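4.2 Open-day sessions in Jetville

The second part of the study took place in August, during the open day at the Tereck building in Jetville. Visitors could try the hand-held gripper for themselves after a short demonstration by Uthai Petchrat. Each visitor had 3 attempts at a task and then filled in a one-page form. Sessions began at 11 in the morning. Ihor Melnychuk kept the log and did not coach anyone once an attempt had started.

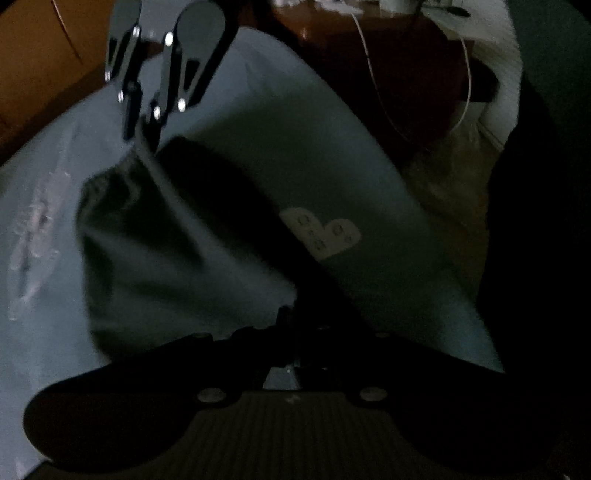

Figure 5. View from the hand-held gripper over the fabric.

We wanted to know how people with no training choose a grasp point when the object has no fixed shape. Rigid objects gave them little to think about, and most went straight for the middle. Cloth was different. Visitors looked for something to aim at before they closed the fingers, and they named it on the form in their own words. In Figure 5 the candidates are the deep, dark fold in the center and the smoother, lighter section to its right, which carries a small white printed label. Folds were the more common answer — "the crease" and "the pocket" both came up often — while labels were mentioned mainly by visitors who had watched the demonstration from the front row. We coded both answers as landmark grasps and compared them with the choices made by the Skidilbridge group in Section 5.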